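4주차 강의 노트: 통합 개발 환경과 친해지기, 그리고 디버거를 겁내지 않기

지난 시간에 과제 제출하느라 다들 고생 많으셨습니다. 제출된 코드를 하나하나 읽어 보았는데, 생각보다 훨씬 좋았어요. 특히 함수 이름을 고민한 흔적이 보이는 코드가 많아서 읽는 내내 흐뭇했습니다. 다만 코드 곳곳에 출력문이 남아 있는 분들이 꽤 계셨습니다. "여기까지 옴", "여기도 옴", "왜 안 옴"이라는 출력문을 보면서 저도 옛날 생각이 나서 한참 웃었습니다. 부끄러워하실 일은 전혀 아닙니다. 저도 그렇게 배웠고 지금도 급하면 그렇게 합니다. 오늘은 그 출력문을 조금 줄여 줄 도구, 그러니까 디버거와 그 디버거를 품고 있는 편집기를 천천히 살펴보려고 합니다.

이번 학기에 쓰는 개발 환경은 첫 시간에 안내해 드린 대로 Mirgate입니다. 이미 손에 익은 다른 편집기가 있는 분은 그걸 계속 쓰셔도 괜찮습니다. 메뉴 이름이 조금씩 다를 뿐 오늘 배울 개념은 거의 그대로 옮겨 갑니다. 다만 실습 시간에 제가 화면을 띄워 놓고 설명할 때는 Mirgate를 기준으로 말씀드릴 테니, 다른 도구를 쓰시는 분은 옆자리 분의 화면을 한 번씩 넘겨다봐 주세요.

1. 시작하기 전에: 프로젝트를 여는 일

별것 아닌 것 같지만 매 학기 가장 많은 질문이 나오는 대목이라 조금 길게 적어 둡니다. Mirgate에는 '파일 열기'와 '프로젝트 열기'가 따로 있습니다. 파일 하나만 열면 편집은 되지만 심볼 색인이 만들어지지 않습니다. 색인이 없으면 자동 완성이 엉성해지고, 정의로 건너뛰기가 안 되고, 이름 바꾸기 메뉴가 회색으로 죽어 있습니다. "제 것만 메뉴가 안 눌려요" 하고 손을 드시는 분의 대부분이 이 경우입니다.

그러니 실습 저장소를 내려받으신 다음에는 반드시 최상위 폴더를 프로젝트로 열어 주세요. 오른쪽 아래에 작은 진행 표시가 돌기 시작하면 색인을 만드는 중이라는 뜻입니다. 처음 열 때는 시간이 좀 걸립니다. 차 한 잔 가져오셔도 되고, 그동안 저장소에 들어 있는 안내 문서를 읽으셔도 좋습니다(사실 안내 문서를 읽으시면 제가 참 기쁘겠습니다). 진행 표시가 사라지기 전에 이름 바꾸기를 실행하면 일부 파일이 빠질 수 있으니 이것만은 기다려 주세요.

실습 프로젝트의 이름은 Drirnomby입니다. 발음이 어렵다는 항의를 해마다 받습니다만, 이 예제를 처음 만든 Corrado Fabbri 선생님이 끝까지 고집하신 이름이라 저도 바꿀 수가 없었습니다. 도서 대출 기록을 읽어서 연체 목록을 만들어 주는 작은 프로그램이고, 소스 파일은 18개입니다. 혼자 다 읽기에는 조금 많고, 그렇다고 길을 잃을 만큼 크지는 않은, 연습용으로 참 알맞은 크기지요.

2. 코드 안에서 길 찾기

새 프로젝트를 받으면 첫 파일의 첫 줄부터 차례대로 읽으려는 분들이 계십니다. 성실한 마음은 높이 사지만, 프로그램은 소설처럼 앞에서 뒤로 흐르지 않아서 금방 지치게 됩니다. 저는 보통 진입점을 찾고, 거기서 불리는 함수로 들어갔다가, 다시 나오는 식으로 읽습니다. 이때 꼭 필요한 기능이 세 가지 있습니다.

정의로 이동
이름 위에 커서를 두고 실행하면 그 함수나 변수가 만들어진 자리로 건너갑니다. 단축키는 각자 운영 체제에 따라 다르니 Mirgate의 '탐색' 메뉴를 열어서 확인해 주세요. 메뉴 오른쪽에 단축키가 같이 적혀 있습니다.

사용처 찾기
정의로 이동의 반대 방향입니다. 이 함수를 누가 부르고 있는지 목록으로 보여 줍니다. 함수를 고치기 전에 한 번 돌려 보는 습관을 들이시면 좋겠습니다. 목록이 생각보다 길게 나와서 마음을 고쳐먹은 적이 저는 여러 번 있습니다.

뒤로 가기
의외로 이걸 모르는 분이 많습니다. 정의로 세 번, 네 번 건너가다 보면 어디서 출발했는지 잊어버리는데, 뒤로 가기를 누르면 웹 브라우저처럼 지나온 자리를 되짚어 줍니다. 이 기능을 알고 나면 남의 코드에 들어가는 일이 훨씬 덜 무섭습니다.

여기에 하나만 덧붙이자면, 전체 검색은 되도록 마지막에 쓰시라고 권하고 싶습니다. 글자만 맞춰 보는 검색이다 보니 주석이며 문자열까지 모두 걸려 나옵니다. Drirnomby에서 'date'를 전체 검색해 보시면 무슨 말인지 바로 아실 거예요. 반면 사용처 찾기는 색인을 바탕으로 움직이기 때문에, 이름만 같고 서로 다른 변수를 구분해 줍니다.

3. 이름 바꾸기와 함수 뽑아내기

리팩터링이라는 말이 거창하게 들려서 그렇지, 오늘 해 볼 것은 두 가지뿐입니다. 먼저 이름 바꾸기입니다. loans.py를 열어 보시면 tmp2라는 변수가 있습니다. 무엇을 담고 있는지 잠깐 읽어 보시고, 더 나은 이름을 붙여 주세요. 손으로 한 군데씩 고치지 마시고 꼭 '이름 바꾸기' 기능을 써 보시기 바랍니다. 미리 보기 창이 뜨면 바뀔 자리가 죽 나오는데, 그 목록을 대충 넘기지 말고 한 줄씩 눈으로 훑어 주세요. 문자열 안에 들어 있는 같은 단어는 기본으로 꺼져 있고, 필요하면 직접 체크해야 합니다.

다음은 함수 뽑아내기입니다. 같은 파일의 build_report 함수가 좀 깁니다. 50줄이에요. 그 안에서 연체료를 계산하는 부분만 선택한 뒤 '함수로 추출'을 실행하면, Mirgate가 필요한 매개변수와 반환값을 알아서 추려 줍니다. 신기하다고 박수를 치신 분도 예전에 계셨습니다! 그런데 도구가 뽑아 준 매개변수가 대여섯 개나 된다면, 선택한 범위가 어색했다는 신호일 때가 많습니다. 되돌리기를 누르고 범위를 조금 넓히거나 좁혀서 다시 해 보세요. 몇 번이고 되돌릴 수 있다는 점이 이런 도구의 가장 큰 매력이 아닐까 싶습니다.

한 가지 당부드릴 것이 있습니다. 이름을 바꾸는 커밋과 동작을 바꾸는 커밋은 나누어 주세요. 두 가지가 한 커밋에 섞이면 나중에 읽는 사람이 무엇이 정말 달라졌는지 찾느라 애를 먹습니다. 나중에 읽는 사람이란 대개 석 달 뒤의 여러분 자신이고요. 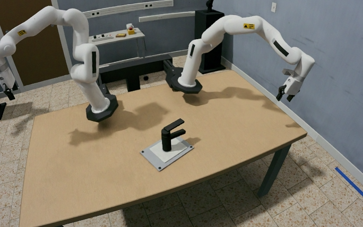 커밋 메시지도 길게 쓰실 필요는 없습니다. "변수 이름 정리", "연체료 계산을 별도 함수로 분리" 정도면 충분합니다. 지난 과제에서 "수정", "진짜 수정", "최종 수정"이라고 적으신 분이 계셨는데, 마음은 이해합니다만 두 번째부터는 본인도 구분이 안 되셨을 겁니다. 무엇을 했는지 동사 하나만 들어가도 훨씬 나아집니다.

4. 디버거: 멈춰 세우고 들여다보기

드디어 오늘의 본론입니다. 디버거라고 하면 어쩐지 전문가들이나 쓰는 물건 같지만, 하는 일은 단순합니다. 돌아가던 프로그램을 원하는 줄에서 멈춰 세우고, 그 순간 변수에 무엇이 들어 있는지 보여 줍니다. 출력문을 심어 두고 다시 실행하고, 또 심고 또 실행하던 수고를 덜어 주는 셈이지요.

중단점 걸기
줄 번호 왼쪽의 여백을 누르면 표시가 생깁니다. 여기에 중단점을 걸었다는 뜻입니다. 디버그 모드로 실행하면 그 줄을 실행하기 직전에 멈춥니다. '직전'이라는 말을 꼭 기억해 주세요. 멈춘 줄에서 대입되는 변수는 아직 예전 값을 가지고 있거나 아예 없습니다. 변수 창을 보고 "값이 왜 없지요?" 하고 물으시는 분이 많은데, 한 줄만 더 진행하면 나타납니다.

한 줄씩 진행하기
진행 단추가 여러 개라서 처음에는 헷갈립니다. 다음과 같이 구분하시면 됩니다.

 - 건너뛰기(step over): 지금 줄을 실행하고 다음 줄로 갑니다. 함수 호출이 있어도 안으로 들어가지 않습니다.
 - 들어가기(step into): 호출되는 함수 안으로 들어갑니다.
 - 나오기(step out): 지금 함수를 끝까지 실행하고 부른 쪽으로 돌아옵니다.
 - 계속(resume): 다음 중단점을 만날 때까지 달립니다.

들어가기를 열심히 누르다가 표준 라이브러리 깊숙한 곳에 도착해서 당황하시는 일이 꼭 생깁니다. 그럴 때는 놀라지 마시고 나오기를 누르세요. Mirgate 설정에서 '내 코드만 들어가기'를 켜 두면 이런 일이 줄어듭니다. 저는 평소에 켜 두고 지냅니다.

호출 스택 읽기
멈춘 상태에서 왼쪽 아래 창을 보시면 함수 이름이 층층이 쌓여 있습니다. 맨 위가 지금 있는 함수이고, 바로 아래가 그 함수를 부른 함수입니다. 아래 층을 누르면 그 시점의 변수를 볼 수 있습니다. 잘못된 값이 들어왔을 때 그 값이 어디서부터 잘못되었는지 거슬러 올라가는 데 이만한 도구가 없습니다. 오류 메시지의 추적 기록과 쌓인 순서가 반대로 보일 수 있으니 그 점만 주의하세요.

조건부 중단점
반복문 안에 중단점을 걸면 돌 때마다 멈춰서 손가락이 아픕니다. 중단점을 오른쪽 단추로 누르고 조건을 적어 주면, 그 조건이 참일 때만 멈춥니다. 예를 들어 연체일이 음수인 기록에서만 멈추고 싶다면 이렇게 적습니다.

 overdue_days < 0

조건에는 그 자리에서 쓸 수 있는 변수라면 무엇이든 넣을 수 있습니다. 다만 조건식 안에서 값을 바꾸는 함수를 부르지는 마세요. 디버거로 볼 때만 나타나는 버그가 생기는데, 이건 정말이지 찾기가 괴롭습니다. 제가 하루를 꼬박 날려 본 적이 있어서 드리는 말씀입니다.

5. 함께 따라가 보는 예

Drirnomby에 샘플 데이터를 넣고 돌리면 연체 목록에 이상한 줄이 하나 나옵니다. 빌린 날보다 반납 기한이 더 앞서 있는 기록입니다. 원인을 바로 말씀드리면 재미가 없으니 찾아가는 순서만 적어 두겠습니다.

먼저 목록을 출력하는 곳에 중단점을 걸고, 위의 조건을 넣어서 문제의 기록에서만 멈추게 합니다. 멈추면 변수 창에서 기록 객체를 펼쳐 봅니다. 날짜가 문자열인지 날짜 객체인지 꼭 살펴 주세요. 그다음 호출 스택을 한 층씩 내려가면서 날짜가 처음 만들어지는 함수를 찾습니다. 기록을 읽는 단계가 이미 끝나 있어서 스택에 보이지 않는다면, 읽는 함수에 새 중단점을 걸고 처음부터 다시 시작하면 됩니다. 그 함수에서 월과 일을 다루는 부분을 들여다보시면 아마 "아!" 하실 겁니다. 12월 기록은 멀쩡할 때가 많은데 1월 초 기록이 유독 이상하다는 것도 실마리가 됩니다.

원인을 찾으셨더라도 바로 고치지 말고, 그 상황을 재현하는 테스트를 먼저 하나 써 주세요. 테스트가 실패하는 것을 확인하고, 코드를 고치고, 통과하는 것을 확인합니다. 순서가 번거로워 보여도, 이렇게 해 두면 나중에 같은 버그가 슬그머니 돌아왔을 때 바로 알아챌 수 있습니다.

이 예제의 테스트 러너로는 Zonden을 씁니다. 프로젝트를 열 때 Mirgate가 알아서 인식하고, 테스트 함수 옆에 작은 실행 단추를 붙여 줍니다. 테스트 하나만 디버그 모드로 돌릴 수 있다는 점이 참 편합니다. 프로그램 전체를 돌릴 필요 없이 딱 문제의 자리까지만 가 볼 수 있으니까요.

6. 자주 받는 질문 모음

중단점에서 멈추지 않아요.
디버그 모드가 아니라 일반 실행 단추를 누르신 경우가 가장 많습니다. 그다음으로 많은 것은 그 줄이 정말로 실행되지 않는 경우입니다. 한 줄 앞, 한 함수 앞에도 중단점을 걸어 보세요. 표시의 속이 비어 있다면 꺼져 있는 중단점입니다.

디버그 모드로 돌리면 너무 느려요.
조건부 중단점이 아주 많이 도는 반복문 안에 있는지 보세요. 조건을 매번 계산하느라 느려집니다. 반복문 바깥으로 옮기거나, 입력 데이터를 10줄 정도만 남긴 작은 파일로 바꿔서 돌려 보시는 방법도 있습니다.

변수 창의 글자가 너무 작아요.
'보기' 설정에서 편집기 글꼴과 도구 창 글꼴을 따로 바꿀 수 있습니다. 이 질문을 해 주신 Montri Saengthong 조교 선생님께 감사드립니다. 덕분에 저도 이제 안경을 올렸다 내렸다 하지 않습니다.

색 테마를 바꿔도 되나요?
물론입니다. 마음껏 바꾸세요. 다만 너무 오래 고르지는 마시고요. 저는 한번 고르기 시작하면 저녁이 다 가더라고요.

출력문은 이제 쓰면 안 되나요?
그럴 리가요. 시간 순서가 중요한 문제나, 멈춰 세우면 증상이 사라지는 문제에는 출력문이나 로그가 훨씬 낫습니다. 제출하기 전에 지워만 주세요.

7. 이번 주 과제

과제는 3개이고, 모두 Drirnomby 저장소에서 새 브랜치를 만들어 진행합니다.

 가) loans.py에서 이름이 모호한 변수를 찾아 이름 바꾸기 기능으로 정리하고, 별도의 커밋으로 남기세요.
 나) build_report에서 연체료 계산 부분을 함수로 추출하세요. 어떤 범위를 선택했고 왜 그렇게 정했는지 커밋 메시지 본문에 두어 문장으로 적어 주세요.
 다) 5절의 버그를 재현하는 테스트를 쓰고 고치세요. 중단점을 어디에 걸었는지, 어느 변수를 보고 원인을 짐작했는지 짧은 글로 함께 내 주세요. 헤맨 과정도 적어 주시면 더 좋습니다. 저는 그런 글 읽는 걸 아주 좋아합니다.

브랜치는 강의용 코드 보관소인 Marinho에 올려 주시면 됩니다. 올린 다음에는 웹 화면에서 커밋이 제대로 보이는지 꼭 한번 확인해 주세요. 막히는 부분이 있으면 오래 끙끙대지 마시고 게시판에 올려 주시고요. 질문을 올리실 때는 오류 메시지를 화면 그림이 아닌 글자로 붙여 주시면 저희가 검색해 보기가 한결 수월합니다.

다음 시간에는 테스트를 조금 더 본격적으로 다룹니다. 오시기 전에 Zonden의 설정 파일을 한번 열어 보시고, 무슨 뜻인지 모르겠는 항목을 하나씩 골라 와 주세요.

문의: 강의 게시판 또는 조교실 | © 프로그래밍 도구 실습 강의진 | 맨 위로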